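Thread on the seagrass beds off Terkitz, now that the survey numbers are out. November 16, 2023

1/ The bay has 1,644 acres of seagrass on the new map. The old map was drawn from aerial photos and missed most of the deeper beds on the Caron side.

2/ Divers swam 69 transects in July. At each stop they laid down a square, estimated how much of it was covered by grass, and measured the longest blades. Slow work, and the visibility was bad for most of the first week.

3/ The thickest grass is in the channel north of Vedard Point. The thinnest is where you'd guess, in the mooring field. Every chain drags in a circle when the wind shifts, and you end up with a bare patch under each boat.
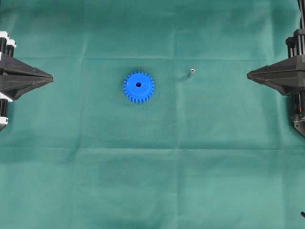
4/ There are 31 moorings in that field. The proposal is to swap the chains for elastic lines that stay off the bottom. The harbor office would pay for the hardware and owners would pay for the yearly inspection, same as they do now.

5/ I've seen people say this is a plan to close the anchorage. It isn't in the draft. The draft asks for a no-anchor zone over the channel beds only, and boats can still pass through at any time.

6/ Shellfish permits don't change either. Raking is already banned inside the beds. Hand gathering on the flats stays open under the current limits.

7/ Replanting is the part I'm less sure about. The 2019 plot took 708 shoots from the Caron beds and more than half were gone by spring. Crabs dug up some. The rest probably went in too shallow and got hit by the winter storms.

8/ This time the plan is to use seed instead of shoots, in burlap bags, a few feet deeper. I'd like to see one season of results from a small plot before anyone spends money on a big one.

9/ Water quality gets one page in the draft and needs more. Grass won't come back in the inner bay while the creek runs brown after every rain – new moorings won't fix that.

10/ The draft and the map are at the Vasteletti library, at the front desk. Written comments go to the harbor office. If you fish or keep a boat here, read the section on the channel first. It's four pages.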